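*Gekville Museum of Art, Learning Department. For readers ages 8 to 12. Updated Thu 10 March.*

# How Does a Museum Decide What to Put on the Wall?

The Gekville Museum of Art owns 4,000 works. They include paintings, drawings, prints, sculptures, quilts, photographs and several things that are hard to name. If you visit all the galleries in one day, you will see 700 of them. The rest are in storage.

Many young visitors ask us who chooses. They also ask whether the works in storage are the bad ones. (They are not.) This page explains how the choosing is done at our museum. Other museums may do it differently.

## What is a collection?

A collection is the group of works that a museum owns and has promised to look after. Some of our works were bought. Most were given to us by people who had enjoyed them at home and wanted more people to see them. When a museum accepts a work, it signs a paper saying so, and the work gets its own number. The number is written on a tag or in a place where it does not show.

Works can also come to a museum on loan. A loan is like a library book. The museum may show it for a certain time, and then it must go back. Loans are not part of the collection, and we keep a separate list of them.

## Who are the curators?

A curator is a person who studies works of art and plans how to show them. The word comes from a Latin word that means "to take care." Our museum has 4 curators. One looks after paintings, one looks after works on paper, one looks after sculpture and objects, and one looks after art made with video, sound and machines.

A curator usually begins an exhibition with a question. Last August the museum opened an exhibition called *Nurkura*, which asked how artists show the work people do at home, such as cooking, sewing and washing. The curators started with a long list. Then they crossed out works that were too delicate to travel from storage, works that said the same thing as another work, and works that would not fit through the gallery door. At the end, 81 works were left. 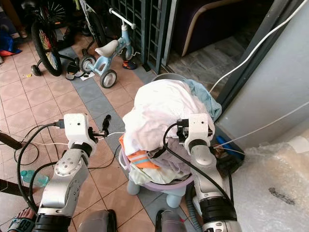
Crossing things out is a large part of a curator's job. A gallery that is too full makes people tired, and they stop looking. There also has to be enough room for a wheelchair or a stroller to pass and turn, and for a school class to stand together in front of one work without backing into another.

## Does the curator decide alone?

No. A curator writes a plan and shows it to other people at the museum. Each of them looks at it in a different way.

- The **conservator** checks the health of each work. Light can fade paper and cloth, so a drawing that was shown last year may need to rest in the dark for several years.
- The **registrar** keeps track of where every work is and whether the museum has permission to show it.
- The **exhibition designer** makes a small model of the gallery and moves tiny paper copies of the works around inside it.
- The **educators** read the wall labels and point out words that are too long or unclear.
- The **director** reads the whole plan and gives the final answer.

Sometimes the answer is "not yet." The plan may cost too much, or another exhibition may already need the same room. The curator can change the plan and bring it back.

## Can an artist say no?

This is a harder question, and adults often disagree about it.

When an artist sells or gives away a painting, the painting belongs to the new owner. In most cases the new owner may hang it up, put it away or lend it to someone else. The artist may still own something called **copyright**. Copyright is about making copies. It can mean that the museum must ask the artist before printing the painting on a poster, even though the museum owns the painting itself.

Suppose an artist writes to a museum and says, "Please do not show my work in this exhibition." The museum should read the letter with care. It should find out the reason, and it should look at the paper that was signed when the work arrived. Sometimes an agreement says that the artist must be asked each time. Sometimes it does not.

If there is no such rule, the museum has to weigh two things. The artist made the work and may feel strongly about where it is seen. The public may also have good reasons to want to see it. At our museum, the director answers each letter in writing and explains the decision.

## Can visitors say no?

Visitors may tell us that they dislike a work or that it upset them. We read every comment card. We do not take a work down only because some people dislike it, as almost every work in the building is disliked by someone. If a work may be upsetting, we may place a sign at the entrance to the room so that families can choose whether to go in.

## What happens in storage?

Our storage rooms are in the Irnix Building, across the street from the main entrance. The rooms are kept cool and dry. Paintings hang on tall metal screens that slide out like drawers standing on end. Works on paper lie flat in boxes. Small sculptures sit on padded shelves.

The works in storage are still used. Researchers come to study them, other museums ask to borrow them, and conservators clean and repair them. Twice a year, school groups may visit the first storage room with a member of staff.

## Try it yourself: the Cao Room

The Cao Room, on the ground floor, is set aside for exhibitions planned by children. You can practice at home or in class before you visit.

1. Choose a question, such as "What does quiet look like?" or "What do people carry with them?"
2. Find twelve pictures or small objects that could help answer it.
3. Take away half of them. Write down why you removed each one.
4. Put the ones that are left in order. Try a second order and see what changes.
5. Write a label for each one, using no more than forty words.
6. Ask a friend to walk through your exhibition without your help. Afterward, ask what they think your question was.

Classes that would like to use the Cao Room should ask their teacher to collect a request form from the information desk. Forms for the fall term are accepted until the end of August.

## Words to know

**Collection:** all the works a museum owns and cares for.

**Conservator:** a person who protects and repairs works of art.

**Copyright:** the right to decide who may make copies of something.

**Curator:** a person who studies works and plans exhibitions.

**Loan:** a work that is borrowed and must be returned.

**Registrar:** a person who keeps the records of where works are.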